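Progress report to the Kevesis Small Grants Fund
Project: Lendanton Computer Reuse Bench
Prepared by Noemi Alcantara
Aug 24, 2026

Hi Ona,

You asked for something you could read over a cup of coffee, so I've kept the spreadsheet separate and written the rest the way I'd tell it to you in person. It covers everything since the bench opened, including the slow start, which I know you've been wondering about!

Where we are

The grant was for taking in old desktop computers from offices around Lendanton, cleaning and repairing the ones worth saving, and passing them on to families and small groups that need one. We set ourselves a target of 200 machines over the life of the grant. I'll be straight with you, we are behind where I wanted us to be by now. The computers are coming in just fine (Drevura cleared out two floors of their old building and gave us first pick), but getting them open, checked and closed up again takes longer than I put in the application. I had figured on 30 minutes for a first check. Some go faster than that and some eat a whole morning.

The room itself is in good shape. We finally got proper lighting over the long bench, the shelves are up, and every computer gets a paper tag the minute it comes through the door. Before the tags we had a bad week of mixing up side panels, and I would not like to live through that again. You would not believe how many beige panels look alike until you try to put them back on.

What the money bought

Most of the first payment went on screwdriver sets, anti-static mats, spare power supplies and a stack of solid state drives. The drives were the big one. An old desktop with a new drive feels like a different computer, and it's the upgrade people notice as soon as they sit down. We also bought a small air blower, which has paid for itself many times over, mostly in me not sneezing.

I moved a little money from the "printing" line to "parts" — Ogola did our flyers at no charge, so it seemed silly to leave it sitting there. The amounts are in the spreadsheet. If you need a separate form for that kind of change, send it over and I'll fill it out the same day.

What slows us down

Cables, mostly. When I wrote the application I pictured dust and dead drives as the main job, and we do get plenty of both, but the real time goes into the wiring. The older office desktops were put together by people in a hurry, and you open one up to find thick black bundles lying across everything, with thin orange and brown wires looping around and little white plugs tucked in close to the metal. You can see parts of the green board between the cables, and that's where you want to be looking, so you end up moving the same bundle over and over just to follow one wire. On some models the drive bay sits right up in the corner too, and it's a squeeze to get anything past it. 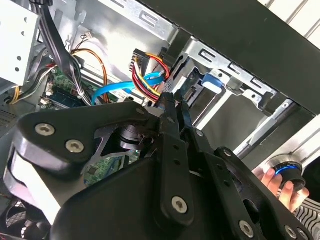 What we changed

We now take a picture of the inside before any plug comes out, and it goes in a folder under the tag number. It sounds so basic, but we started without it and had more than one evening of staring at a loose connector wondering where on earth it belonged. We've also started tying cables back with soft straps while we work, and then bundling them neatly before the side goes on. The next person to open that computer will thank us.

The other change is that two people now share a machine for the first check, one working and one writing. I thought it would be slower. So far it's less tiring, and the notes are much better — I can even read them, including my own.

Still to do

The testing sheet needs another rewrite, as the memory section confuses everybody. We're also short on monitors, so if anyone at Kevesis is replacing theirs, please put in a word for us. I'd like to run 2 open evenings before December so families can come by, try a computer and ask questions before they take it home. We can fit 20 people comfortably if we push the bench back against the wall.

I'd also like to talk about whether the second payment could come a little early, so I can order drives in one go and get the better price. No pressure if it can't, we'll manage with smaller orders.

Come and see us whenever you like. Wear something you don't mind getting dusty.

Warmly,
Noemi

Sent to: Ona Navickas, Kevesis Small Grants Fund
Attached: spending spreadsheet, current testing sheet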